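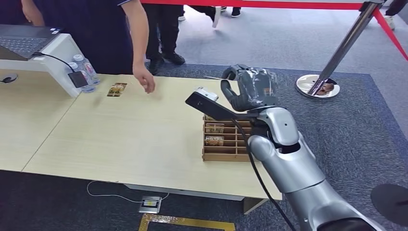
Handheld device held over the table, cable running down beside the arm.

Kutudeck Screening Room, Perness
Pre-season safety checklist with comments
Inspection carried out 10th February, before the spring film programme

Marks used: OK, Attention (can open, fix by the date agreed with the office), Fail (do not open until put right), N/A.

1. Foyer and box office

1.1 Front doors open fully and stay open on the hooks. OK
1.2 Door mat flat, edges not lifting. Attention
Comment: Left corner curls up and catches the door. Tape is a stopgap. New mat to be ordered in the larger size, the last one left a strip of bare tile.
1.3 Poster frames fixed at all corners. OK
Comment: The double frame by the stairs was re-hung after the June inspection and has stayed put.
1.4 Popcorn machine clean, lead undamaged, test label in date. Attention
Comment: Machine and lead are fine. Label has been wiped so often it can't be read. Retest and put the new one on the back.
1.5 Queue barriers clear of the fire exit route. OK

2. Auditorium

2.1 Seats firm, no loose arms, tip-up action working. Attention
Comment: C7 and F2 don't tip up by themselves. Both are on the aisle. Take them off sale in the booking system until Rizk have been to look at the springs. Everything else in the 315 is sound.
2.2 Aisle lights working on both sides. Fail
Comment: Right-hand aisle has a run of dead lights from row H to the back. The left side is fine. Room must not be darkened for an audience until this is repaired. Electrician has been rung.
2.3 Carpet on steps fixed, nosings visible. OK
Comment: Yellow strip on the bottom step is wearing thin. Look again in June.
2.4 Wheelchair spaces clear and level. OK
Comment: Spare chairs had been stacked in one of them. Moved to the store during the visit. Please keep them there.
2.5 Screen masking runs freely, no trailing cord. OK
2.6 Ceiling speakers and brackets, looked at from the floor. OK
Comment: Bracket check from the tower is a separate job and is booked with the yearly rigging inspection.

3. Projection box

3.1 Door closes by itself and latches. Attention
Comment: Closes but doesn't latch unless pushed. Closer needs adjusting.
3.2 Projector vents clear, filter clean. OK
Comment: Filter on the Getar was changed the same morning. Old one was grey right through, so the gap between changes is too long. Suggest every month while the programme is running.
3.3 Lamp hours recorded in the log. OK
Comment: 855 on the counter and the same in the log.
3.4 Lamp change gloves and face shield present. Fail
Comment: Gloves there, shield missing. No lamp changes by anyone until there is a shield in the cupboard. This doesn't stop screenings.
3.5 Extinguisher of the right type, pin and seal in place. OK
3.6 Cables tied back, none across the walkway. Attention
Comment: Sound cable for the Q&A microphones is still lying across the floor from the last event. Cable ramp is in the store behind the ladders.
3.7 Film cans and drives shelved, nothing above head height. OK
Comment: Cans from the silent film weekend are waiting for collection. They are heavy and should stay on the bottom shelf.

4. Exits and alarm

4.1 Exit signs lit. OK
4.2 Exit doors open with one push. OK
Comment: Rear door is stiff in damp weather. Opened first time on the day.
4.3 Alarm test heard in every part of the building. Attention
Comment: Hard to hear in the projection box with the fans going. A flashing beacon is the usual answer. Price to be asked for.
4.4 Evacuation announcement card at the front-of-house desk. OK
Comment: Card still gives the old meeting point. Corrected in pen, new copy to be printed.
4.5 Outside route clear to the meeting point. OK

5. Special screenings

5.1 Family mornings: 5 staff on duty, buggy area marked out. OK
Comment: Buggies go along the side wall of the foyer. Not on the landing.
5.2 Relaxed screenings: house lights held at half, sound level lowered, doors staffed. OK
5.3 Outdoor screening kit: tent pegs, weights, ground sheet. N/A
Comment: In storage. To be checked in June before the first one.
5.4 Late horror double bill: strobe warning on posters and tickets. Attention
Comment: On the posters, missing from the tickets.
5.5 Upstairs bar, where used: more than 40 people needs the second stair open. OK

Result: not to open until 2.2 is put right and signed off. 3.4 applies to lamp changes only. Attention items to be entered in the repairs book by the duty manager, with the item number in front.

Copy to: office, projection box, front-of-house folder.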